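Mending for the Street
Posted 03/06/2018

Nikau Ruawai learned to sew on a machine that would only go forward. It belonged to his aunt in Ormsby, and if you wanted to reverse a seam you took the cloth out, turned it around and started over. He was 15 and wanted a pair of pants shortened before a school dance.

"She told me she'd show me once," he says. "She showed me once. The left leg came out shorter than the right and I wore them anyway."

He now runs a clothing repair business out of two rooms on the main street in Stellstead, between a bakery and a tax office. The sign in the window says Sturby Repairs, after the previous owner's dog. He has not gotten around to changing it, and the regulars would not like it if he did.

Most of what comes in is ordinary. There are zippers, hems, worn elbows, coat linings that have given way under the arm. Children's clothes arrive in shopping bags at the end of each school term. He charges $5 for a button, whatever the garment, and the price has not moved since he opened.

"I lose money on buttons," Ruawai says. "But a person who comes in with a button comes back with a coat."

Corduroy is one of the fabrics he likes to talk about. It has a nap, meaning the pile lies in one direction, and a patch put on the wrong way will look like a different color under a lamp. He checks by running a thumb along the ribs. He also refuses to put an iron on the right side of it, and he has turned away customers who wanted a sharp crease.

"You flatten the rib and it stays flat," he says. "I can't get it back for you. I can steam it from the inside and brush it, and it will look better, but it won't look new."

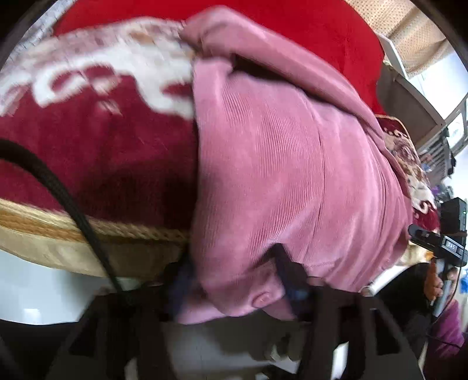
What does he tell people who want to start mending at home?

Start with buttons, he says, and use better thread than you think you need. He recommends a polyester thread for anything that gets washed often, doubled and run through beeswax if it keeps knotting. Leave a little slack under the button so the cloth can sit beneath it when it is fastened, then wind the thread around that slack a few times before tying off. After buttons, he would have a beginner learn to hem by hand, and leave zippers for the second year.

He came to the trade late. Out of school he worked in the cutting room of a uniform factory in Vavgate, where the job was to lay out cloth in layers and cut through the whole stack. On a good day the room turned out 1,000 shirt fronts. He stayed until the factory moved its cutting out of state, and he left with a severance check and a pair of shears he had paid for himself.

"I knew how clothes went together, but only in pieces," he says. "I'd never seen a shirt all the way through. Fronts, fronts, fronts."

A tailor in Vavgate took him on for three days a week. The pay was poor. The tailor had him take apart old jackets and put them back together, and would not let him near a customer's clothing until the winter. Ruawai says he complained about it at the time, and that he now does the same thing with his own trainee, who also complains.

The business in Stellstead came up for sale in April, with the machines included. There were three, two of which worked. He borrowed from his sister, paid the first months of rent in advance, and spent a weekend pulling lint out of the third machine with tweezers. It runs now, although he keeps it for canvas and does not trust it with anything light.

He has opinions on new clothing, most of them about seam allowance. Cheaper garments are cut with so little cloth inside the seam that there is nothing to let out, he says, and a split can only be closed by making the piece smaller. Older clothes often have a full inch in the back seam of the pants. He will sometimes ask a customer how much the item cost before he quotes for the work.

"If the repair is more than the thing, I say so. Some people still want it done. It was their dad's, or their kid's first winter coat, or they just like it. I don't argue."

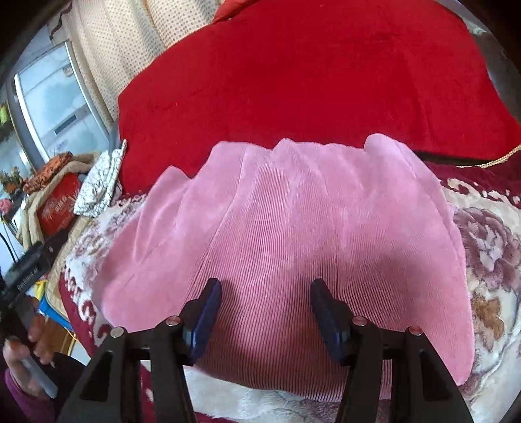 At the counter that afternoon Nikau's view of prices met some resistance from Marguerite, in to collect a skirt, who said that $5 was fine for a button but that his hems had gone up twice and she had been doing her own since Christmas. She added that they were not as straight as his.

Ruawai took this calmly. The hems did go up, he says, once when the rent rose and once when he hired help. He offered to show her how to mark a skirt with chalk and a yardstick, and she said she might come by on a quiet morning.

The bigger jobs keep the place open. Last year he took on 300 choir robes from a church in Ormsby, all needing new hooks at the neck, and he and the trainee worked through them in the evenings with the radio on. He would take that job again, he says, but he would ask for the hooks to be delivered first.

The shop is open Tuesday through Saturday. Pickups are after three, and he asks that people wash things before they bring them in.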